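Tips for Setting Up a Tabletop Robot Arm Kit
Household and Workshop Tips, 22 September 2023

The Tosa kit is a rental bundle put out by Rustau. You get the table plan, the gripper fingers, a wrist camera bracket and a box of play food and dishes. The arm itself is extra. We tried the kit at Holroyd for a month, mostly picking things up off plates and putting them back down. These are the tips we would pass on.

Start with soft items. A wrong move with a hard bottle can crack a plate or knock the fingers out of line, and Rustau charges $100 for a replacement pair. Lay a long item across the plate and bring the fingers in with room on both sides before you close them.

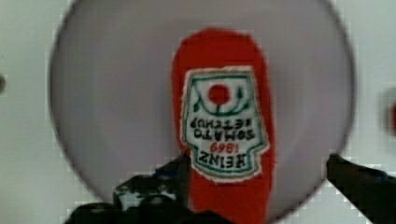 Ketchup bottle on the gray plate, seen from the wrist.

Check the wrist view before every run. If only one finger shows, stop and straighten the bracket. The two screws on it come loose after a long day, and the manual doesn't mention them. A quarter turn is enough. Wipe the lens with a dry cloth. Glass cleaner left streaks on ours.

Route the cable before you put anything on the table. Leave a loop of slack near the wrist, then turn the wrist all the way in each direction by hand control, slowly. If the cable pulls tight at either end, give it more. If it drags on the table, it will sweep up small things like the strawberry.

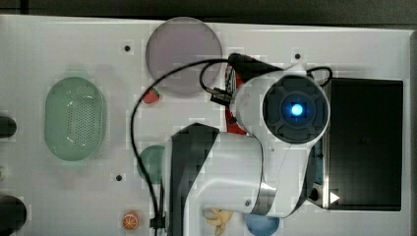
Keep dishes apart by at least the width of a hand. The booklet shows them packed much closer, and we had trouble with that layout. Put bowls and pots where the arm can reach them without crossing over the food. A pencil mark on a bit of masking tape will tell you where each dish goes back. Plotdale sells printed mats for the same job, but tape is cheaper and peels off a white top cleanly if you don't leave it on for weeks.

For a bottle, set the fingers to close across the middle. Near the cap it tips as soon as it leaves the plate. 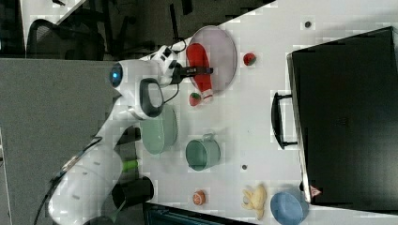

Slow the closing speed to the second setting while you are learning. The factory setting is quick enough to push light pieces away. Save each good position under a plain name such as "plate, middle" so you can find it again.

The finger pads are rated for 3,000 grips. Ours started slipping at 667, on the smooth pieces first. Washing them in warm water with dish soap helped, and so did letting them dry overnight. Order a spare set with the kit, as they took nine days to arrive when we bought them separately.

Pack the play food in the lidded box at night. Dust on it ends up on the pads.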